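About Cosari

Cosari is a small game studio. We make action RPGs about large things that want to eat you, and we have been doing it long enough that the large things have started to feel like coworkers.

The company began when Flor Bermúdez and Chang-ho So were both let go from a publisher on the same Saturday, which is a strange day to be let go, and spent the afternoon complaining about boss fights. Flor thought they were too long. Chang-ho thought they were too short. They have never settled this, and the average Cosari boss takes 15 minutes as a result.

Our games

Ganik came first. You play a salvage diver in a drowned city where the buildings have begun to hatch. It shipped in May with four weapons, one of which didn't work, and the forums decided that the broken one was a challenge mode. We patched it. People were angry. You can now break it again in the options menu.

Plustus followed, and it's the one most people know us for. The last walled town on a dying moon sends out hunting parties, and you are in the worst of them. There are 1,410 craftable items in Plustus, of which players regularly use maybe nine. Amnuay Yensuk wrote the description for every one of them, including the 38th kind of strap, and would like you to read a few.

We're now working on Giraldo. It has a whale in it. We've been asked by our own marketing department (Montri Noiphan, at the desk by the printer) to leave it there for now.

How we work

There are 15 of us, all in one office above a tile showroom. We tried having a flat structure, then a pyramid, and then a spreadsheet, and the spreadsheet has held up best. Anyone can propose a monster. Proposals are read aloud at the weekly meeting in a normal speaking voice, and that removes most of them.

We don't do crunch. We did it once, on Ganik, and what came out of it was the weapon that didn't work.

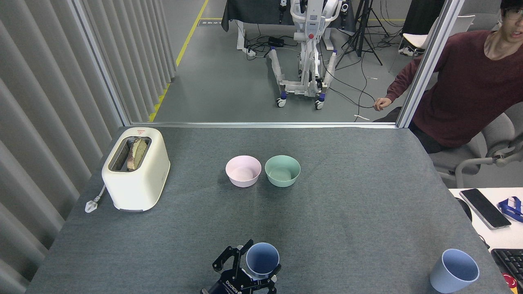

Toast at Cosari.

Balakrishnan Devadiga runs our engine team and wrote most of the technology that lets a monster lose a leg and change its mind about you. The creature in the final chapter of Plustus has 2,260 lines of behavior script. A good share of them handle the case where the player hides behind a door and waits. We know you do this. The monster knows too, as of the second patch.

Sound is done in-house, mostly in the stairwell. If you have ever wondered what the hatchlings in Ganik are, they are Flor, slowed down, reading the lease.

Working here

We hire rarely and slowly. When a job is open it goes up on the Jobs page, with the pay on it. Please send something you finished, even if it's small and a bit ugly. We'd rather play ten minutes of your odd little platformer than read about your passion for storytelling.

Interns are paid and get to name one enemy each. This is how the Ganik bestiary ended up with a Kevin.

Contact

Press, bug reports and opinions on boss length can all be sent through the form on the Contact page. Bug reports are read first. Opinions on boss length are forwarded to both founders, who will each tell you that you agree with them.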